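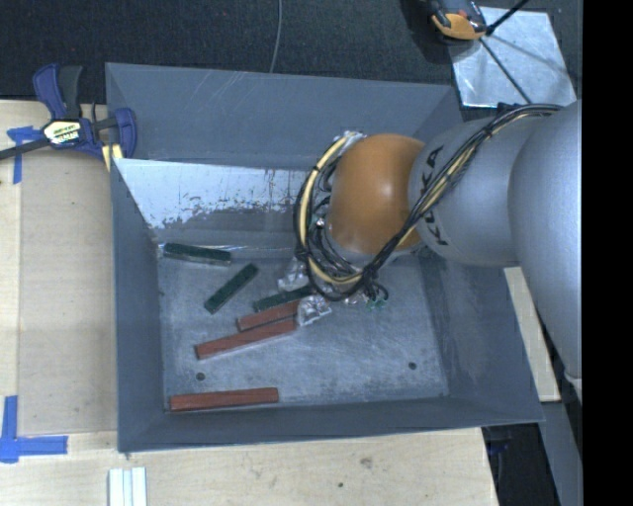
Meststead Sloped Bin, Gray – Used

Home > Bins & Trays > Open Top > Large

Condition: used, good working order
Pickup: Brarkham, side door
Ships: yes, flat rate, see below
In stock: 2

Big open bin with sloping walls. Sits on a tabletop or bench, no stand needed. Small stuff slides down to the floor of the bin so you're not digging in corners for it. We've sold a bunch of these to workshops, a preschool, and one guy who does mosaic tile in his garage.

Color is gray, leaning blue on the back wall and the floor. Expect wear. Thin scratches on the back wall up near the top, scuffs all over the floor, and a bright whitish strip along the foot of the back wall where the surface is ragged and breaking up. All cosmetic. Price reflects it. If you want a clean one get the new Sovuro, link at bottom, costs more than double.

Two small round holes in the floor, one toward each side at the front. Came that way. Fine for blocks, parts, offcuts, toys. NOT fine for beads, rice, sand, screws under a certain size – put a mat down or tape them from underneath. Duct tape holds ok, gaffer tape holds better.

Blocks

Block set is sold seperately. Long rectangular blocks, dark green and reddish brown, three of each, six total. Good size for sorting, stacking, counting games. Color on the reddish ones varies a bit, faces can be darker than the ends. Not matched, won't be swapped for that reason. Add the set at checkout or email before pickup and we'll put one in the bin for you.

More colors maybe in February. No promises, we had yellow once and it went in a day.

What people use it for
Sorting bench, parts go in, get picked out by hand
Block play on a low table
Catching offcuts next to a saw (empty it often, gets heavy)
Holding stuff for a yard sale. Works great, people love to rummage

Don't use it for
Water. See holes
Food
Standing in. Somebody asked

Cleaning

Damp cloth, dish soap, dry it off. No steel wool, it'll only add to the scratches. The scuffs on the floor do not come out, we tried. Old tape glue comes off with a little cooking oil and patience. The pale strip at the back you should leave alone, rubbing at it makes more of it come up.

Shipping and pickup

Flat rate $23, lower 48 only. It's bulky, the box is bulkier. Goes out within 8 business days, usually sooner, depends on when we get boxes. Pickup is free and honestly easier – bring a blanket so it doesn't slide around in the trunk. Saturday pickup till 2, ring the bell and wait, it's a long walk from the back.

Measure your table first please. The walls flare out so the top is wider than the floor, and returns for "didn't fit" are on you for the freight. Email if you want exact measurements of the one you're getting, we'll put a tape on it. Used stock so we don't list one size for all of them.

Returns

10 days, same condition, minus shipping. Block sets too as long as all six come back.

Reviews

"Heavier than I figured but solid. Tape on the holes like they said. Kids dump the blocks in at cleanup and thats that." – Subbarao Murthy

"Scratched up, as discribed. Do the job. Would of liked a lid."

Reply from shop: no lids for this model, sorry. A piece of cut plywood works.

See also
Sovuro Sloped Bin, new
Abou Jaoude bench mat, cut to size
Meststead small tray, sold out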